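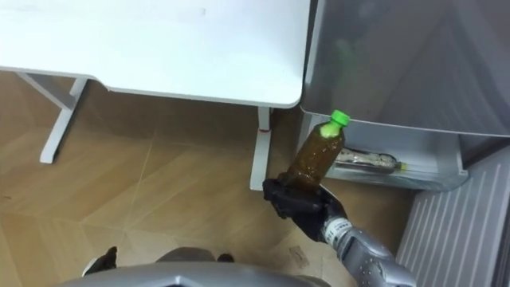
표은결
지역자료 목록협력망 사무국, 정리기준 담당

받는 곳: 목록협력망 회원기관 메일링리스트
제목: Re: 낱장 지도의 표제와 축척 기술에 관한 문의

회원기관 담당자 여러분께

사무국 정리기준 담당입니다. 지난달 본 리스트에 올라온 낱장 지도 기술 관련 문의에 대하여 사무국의 검토 결과를 회신합니다. 문의하신 기관 외에도 같은 사안으로 개별 연락을 주신 곳이 있어 전체 리스트로 보냅니다. 원 문의는 다음과 같습니다.

> 안녕하십니까. 저희 기관은 Sandness 문고로 기증된 지도류를 정리하고 있습니다. 대부분 낱장이며 일부는 접힌 상태로 봉투에 들어 있습니다. 작업 중에 아래 사항에서 판단이 갈려 문의드립니다.
>
> 첫째, 도곽 안과 도곽 밖에 서로 다른 표제가 인쇄된 경우 어느 쪽을 본표제로 채택해야 합니까. 현행 지침에는 "가장 두드러진 것"이라고만 되어 있어 정리자마다 결과가 다릅니다.
>
> 둘째, 축척이 막대로만 표시되고 숫자 표기가 없는 지도가 있습니다. 이를 계산하여 기입해도 되는지, 그럴 경우 어떤 부호로 구분해야 하는지 궁금합니다.
>
> 셋째, 소장자가 연필로 적어 넣은 지명과 경로를 주기에 어느 정도까지 옮겨야 합니까. 한 장에 적힌 메모가 워낙 많은 것도 있어 모두 옮기기는 어렵습니다.
>
> 2월 중에 1차 입력분을 Jekov에 올릴 예정이므로 그 전에 회신해 주시면 감사하겠습니다.

이하 항목별로 답변드립니다.

1. 본표제의 선정

도곽 안의 표제를 우선합니다. 도곽 안에 표제가 둘 이상이면 범례와 같은 구획에 있는 것을 채택하고, 범례가 없으면 활자가 큰 것을 채택합니다. 도곽 밖의 표제는 이표제로 기술하고 위치를 주기에 밝힙니다(예: "도곽 상단 여백의 표제"). 봉투나 표지에만 나타나는 표제는 본표제로 삼지 않습니다. 다만 지도 본체에 표제가 전혀 없으면 봉투의 표제를 쓰고 출처를 적습니다.

현행 지침의 "가장 두드러진 것"이라는 문구는 단행본 규정을 준용하면서 들어온 것입니다. 낱장 자료에 적용하기에는 모호하다는 지적이 전에도 있었으므로 다음 개정에서 삭제합니다.

2. 축척

막대 축척에서 환산한 값은 기입할 수 있습니다. 환산값은 각괄호로 묶고, 주기에 "막대 축척에서 환산"이라고 적습니다. 측정은 원본에서 하는 것을 원칙으로 합니다. 복제본이나 화면상의 이미지로 측정하면 확대·축소율에 따라 값이 달라지므로, 부득이한 경우에는 환산하지 않고 "막대 축척만 표시"로 기술하여 주십시오. 접힌 자국이 막대를 가로지르는 지도도 같은 방식으로 처리합니다.

축척이 문장으로만 표현된 경우(예: "1인치는 1마일에 해당")에는 원문을 그대로 인용하고 환산값을 병기합니다. 한 장에 축척이 다른 삽입도가 있을 때에는 주도의 축척만 본 항목에 넣고, 삽입도는 주기에서 다룹니다.

3. 필기 메모

필기 메모의 전문 전사는 의무 사항이 아닙니다. 메모의 필기구와 언어, 대략의 내용을 한 문장으로 기술하면 충분합니다. 인쇄된 지명과 다른 이름이 적혀 있다면 이용자의 검색에 도움이 되므로 해당 지명은 옮겨 주십시오. 이때 전사하는 지명은 한 장당 9개를 넘기지 않습니다. 그 이상이 필요하다고 판단되는 자료는 별도의 전사 파일을 작성하여 첨부합니다.

소장자의 신원을 알 수 있는 내용, 특히 주소와 가족 관계에 관한 메모는 공개 주기에 넣지 마시고 내부용 항목에만 기입하시기 바랍니다.
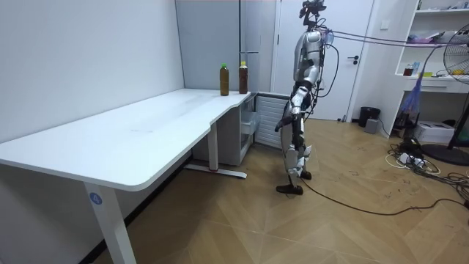

분류: 입력 및 보관 실무

문의에는 없었으나 함께 안내할 사항을 덧붙입니다.

Jekov의 일괄 등록 기능은 한 번에 최대 1000건까지 처리합니다. 그러나 지도 자료는 좌표 항목의 검증에 시간이 걸리므로 100건 단위로 나누어 올려 주시기를 권합니다. 검증 오류가 한 건이라도 있으면 해당 묶음 전체가 반려됩니다. 반려된 묶음은 오류 목록과 함께 기관별 작업함으로 돌아가며, 수정 후에는 처음과 같은 파일명으로 다시 올리셔야 이력이 이어집니다.

좌표는 도곽의 네 모서리를 기준으로 합니다. 본초자오선이 그리니치가 아닌 옛 지도는 환산하기 전의 경도를 주기에 남겨 주십시오. Sevetti 계열의 조사도를 정리하는 기관에서 경도 표기가 한 장 안에서도 엇갈린다는 보고가 있었습니다. 이런 지도는 좌표를 비워 두고 "경도 기준 불명"으로 기술한 뒤 사무국에 목록번호를 알려 주시면, 따로 모아 검토하겠습니다.

보관 단위의 표기도 통일이 필요합니다. 지도 서랍에 눕혀 보관하는 자료는 서랍 번호와 폴더 번호를, Ostrowski 규격 상자에 넣은 접힌 지도는 상자 번호와 봉투 번호를 적습니다. 말아서 보관하는 자료는 통 번호만 적고 펼친 크기를 반드시 함께 기입합니다. 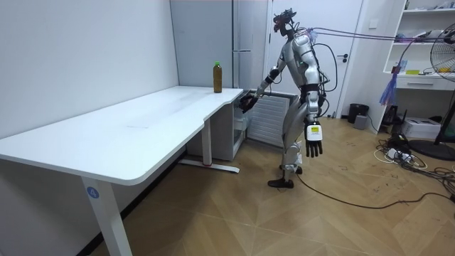
펼친 크기가 누락되면 열람 신청이 들어왔을 때 열람대에 올릴 수 있는 자료인지를 담당자가 알 수 없고, 말린 자료를 미리 풀어 보아야 하는 일이 생깁니다. 크기는 종이 전체가 아닌 도곽의 세로와 가로 순으로 센티미터 단위까지 적되, 도곽이 없는 지도에 한하여 종이의 크기를 적습니다. 펼쳤을 때 훼손이 우려되는 자료는 측정을 보류하고 상태 항목에 그 뜻을 남겨 주십시오.

색인어는 기존 지명 전거를 따릅니다. 행정구역이 바뀐 지역은 지도 제작 당시의 이름을 우선 부여하고 현재 이름을 참조로 연결합니다. 제작 시기를 알 수 없는 지도에는 현재 이름만 부여합니다.

이번 회신의 내용은 다음 개정판 지침의 17항에 반영할 예정입니다. 개정 전이라도 회신 내용에 따라 입력한 서지는 유효한 것으로 처리하며, 이미 다른 방식으로 입력한 서지를 소급하여 고치실 필요는 없습니다. 다만 본표제를 봉투에서 가져온 서지는 중복 검사에서 오류를 일으키는 사례가 있으므로 여유가 있을 때 점검하여 주시기 바랍니다.

개정안 문구에 대한 의견은 2월 말까지 본 리스트에 회신하는 방식으로 제출해 주십시오. 첨부 파일은 리스트에서 자동으로 삭제되므로 본문에 직접 적어 주셔야 합니다. 특정 자료의 사진이 필요한 문의는 사무국 접수함을 이용하시고, 제목에 기관명과 목록번호를 넣어 주시기 바랍니다. 전화 문의는 오후 2시부터 5시까지 받습니다.

지역자료 목록협력망 사무국
정리기준 담당 표은결 드림

> 본 리스트의 수신을 원하지 않는 담당자께서는 소속 기관의 대표 담당자를 통하여 변경을 신청하여 주십시오.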